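Chapter 7
How Long Will It Last? Claims, Averages and the Numbers on the Box

Most people meet statistics for the first time in a store, though they rarely call it that. A package says a product lasts twice as long. A website says nine buyers in ten would buy again. This chapter is about what such statements leave out, and we will spend most of it on one plain question: how long does a thing work before it breaks?

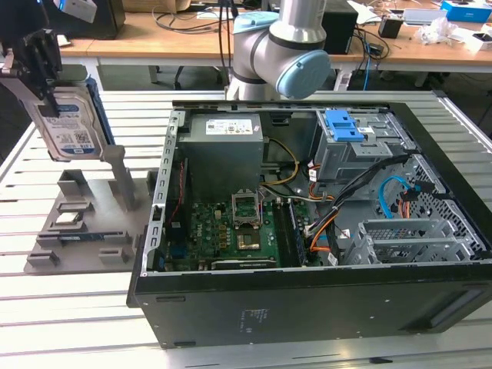
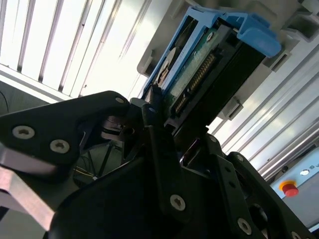
Figure 7.1 Hard disk drives, 3.5-inch size. The life of a drive is usually stated as an average.

Suppose a company called Ortner sells a storage drive and advertises an average life of eleven years. The drive has been on the market for two years. You should already be uneasy. No Ortner drive has ever run for eleven years, so the figure cannot be a record of what happened to real drives in real homes. It must have come from somewhere else, and the advertisement does not say where.

The usual source is a short test on many units. Ortner might run 1,048 drives for a few months, count the failures, and work out how long it would take for the rest to fail if they kept failing at the same pace. The arithmetic is fine. The trouble sits in the word "if." Parts wear. A drive in its sixth year may fail far more often than a drive in its first, and a test that stops after a few months has no way of knowing.

Now suppose a rival, Plirko, takes a different path and asks its customers. It sends a survey to every registered owner and gets 3,828 replies. Nearly all of them say the drive is still working. This sounds better than a laboratory test, and the sample is certainly bigger. But who answers a survey like this? Some owners threw a dead drive in the trash and never opened the email. Some bought theirs last month. A large sample chosen badly is still chosen badly, and its size mostly serves to make the reader stop asking.

We will return to both companies in Section 7.3, where you will be given their full tables and asked to decide which claim, if either, you would repeat to a friend.

Averages cause trouble of their own. Consider two towns, Dercombe and Pencombe. In each, the average furnace lasts 11 years. In Dercombe nearly every furnace dies close to that age. In Pencombe many die in the first winter and the others run for decades. A family in Dercombe can plan ahead. A family in Pencombe has learned almost nothing from the average, and a salesman who quotes it to them has said nothing false.

Before you go on, find a claim about how long something lasts. Look on a light bulb package, a mattress tag or a tire ad. Write down the number exactly as printed, then write down what you would need to know before you believed it. Keep the page. You will need it for the exercises at the end of Section 7.2.

Terms introduced in this chapter: lifetime, failure rate, extrapolation, nonresponse, spread.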